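Kistetti Wallpaper & Lining Papers
Frequently asked questions
Last updated May 17, 2019

Do I need an appointment to visit the Canbridge showroom?
No, but Saturdays are a zoo. If you want an unhurried hour with the sample books, come mid-morning on a weekday and ask for Mateja. She will make you a cup of tea and talk you out of your first choice.

How many rolls should I order?
Measure the width of each wall and the height from skirting to ceiling, then use the calculator on the order page. Don't subtract for windows. You'll want the offcuts, particularly if you own a dog, a toddler or a vacuum cleaner with a hard plastic head.

What is a batch number and why do you keep going on about it?
Every print run comes out a slightly different colour. Rolls from the same batch match; rolls from different batches match until you hang them side by side in daylight. Check the labels before you open anything. We can't take back opened rolls, and Buppha in returns has heard all the stories.

Can I have samples?
Yes, A4 samples are free, up to six per household. One customer in March asked for 127, and we admired the ambition. Large samples cost $5 each, refunded on your first order.

Isn't a big fruit print a bit much?
Possibly. Big prints behave better than people expect in small spaces, where you only ever see a few repeats at once. Powder rooms, pantries, the back of a bookcase and the inside of a wardrobe are all fair game. Strawberries on pale pink will carry three walls quite happily, and a quieter grey floral on the flat surface gives the eye somewhere to sit down. 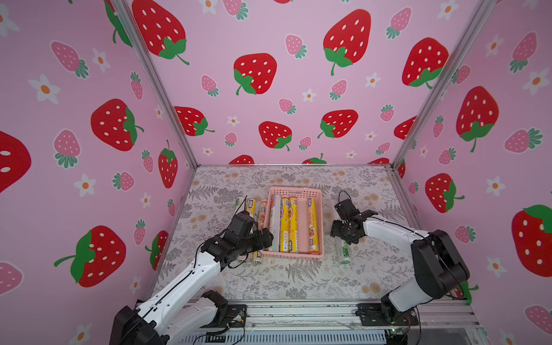

Can I hang it myself?
Most of our papers are paste-the-wall, so yes, if you own a level and have a forgiving nature. Hang your first drop to a plumb line and ignore the corner of the room. No corner in any Australian house built before the war is straight, and a fair few since have followed the tradition.

Will it survive a bathroom?
The Cocco range is vinyl-coated and copes with steam, provided you have a working exhaust fan. It won't cope with being inside the shower. Please stop asking Raffaele to make an exception.

How do I get the old paper off?
Warm water, a splash of detergent, a wide scraper and a free weekend. If it was painted over, allow two weekends – and a sparky's number in case you find the light switch was load-bearing.

How long does delivery take?
Stocked papers leave us within two working days. Printed-to-order designs take three weeks. Freight is free on orders over $1,000.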